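Betport Shared Workshop newsletter, March

Bench news: the plate-moving arm

Several members have asked me what is happening with the arm at the back bench, so I will use my space in this month's letter to explain where we are. The short answer is that the real arm still has its protective cover on and has not been bolted down. All the work of the winter has been done in the simulator, at home in the evenings, and I am glad we did it in this order.

For those who did not read the earlier letters: the Grorkorer group wants to grow small cultures of yeast in well plates, and moving the plates by hand is tiring and leads to mistakes. We would like an arm to take a plate from one position on the deck and put it down in the next. The cell is a white enclosure with an open front and clear sides, and the arm stands inside it, towards the back. In the model I put the arm and its gripper first, then two plate positions side by side, and only after this I tried any motion.

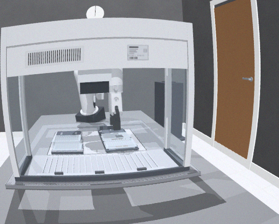
Ghoneim wrote to the list that we should forget the enclosure completely until the arm can do one transfer without a mistake, because every wall we add is one more thing to hit. I understand this opinion and I tried it for one week. The result was that I made beautiful wide movements which were not possible any more when the posts came back. So the enclosure stays in the model. We agreed that the speed will be kept low in exchange.

The reach was the hardest question. The base is fixed, and the arm must bend over and come down to the plate from above. If the elbow goes too far to the side, the arm comes near a post. If it stays too high, it comes near the upper part of the housing. I wrote a small script which tries many positions of the base and tells me which of them allow the gripper to arrive at both plates. It ran 214 times before I was satisfied, and the best position was 25 mm away from the place where we had already marked the holes on the real bench. Please do not drill there! The pencil marks will be cleaned off and new ones made.

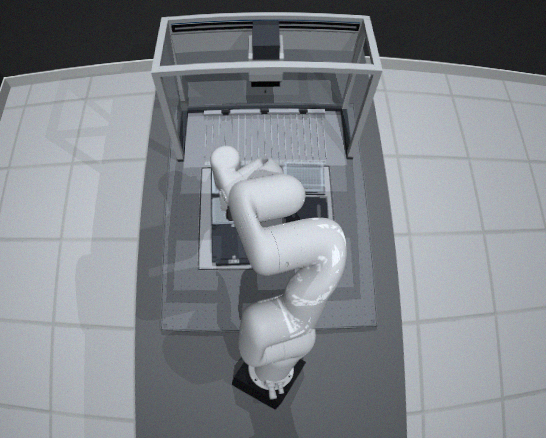

I also learned to look at the cell from more than one side. From the front everything seems to have plenty of space, and from behind the arm you understand how much of the deck it really covers. Anybody who wants to model a machine at home should put in a second view on the first evening. It costs nothing and I lost many hours without it.

What is already working in the model:

1. Going to the waiting position and stopping there. The arm does this in the same way every time, and the program will not continue until it has arrived.

2. Finding the holder. I have given the positions on the deck their own names in the program, using the same numbers and letters that are on the labels, so a person reading the code can look at the deck and find the same place. Before this I had only coordinates, and I mixed up two of them more than once. 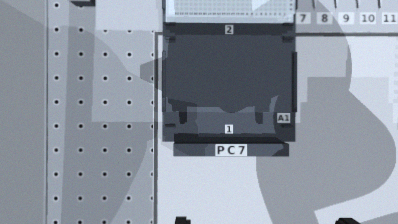

3. Coming down to the plate. The last 30 mm are done straight down and very slowly. The wrist is not allowed to turn in this part.

4. Closing the gripper. This works, but I do not trust it yet. In a simulator the plastic does not bend and the fingers do not slip unless you ask them to, and I have not found good values for the friction.

The lifting and the second half of the transfer are written but not tested enough to report.

The fingers are a separate matter. The first pair, printed on the Kenow printer, came out a little too thick at the tip, and I would like to try a thinner shape in the model before we use more filament. If you have experience with soft pads for gripping smooth plastic, please leave me a note in the box by the door. I am interested also in things that you tried and that failed.

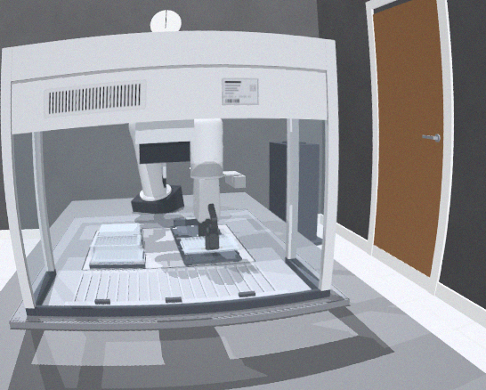
For the month ahead I want to finish the transfer in both directions and then repeat it overnight with small errors added to the plate position, to see how much the gripper can forgive. When this goes well, we will take the cover off the real arm and mark the bench again. We need 2 people for lifting it, and someone who is patient with cables.

The model and the script are in the shared folder under "plate arm". The comments in the code are partly in my own language, I am sorry for this, I am translating them little by little. The back bench stays reserved for the arm, but the vice at its left end can be used by everybody as before.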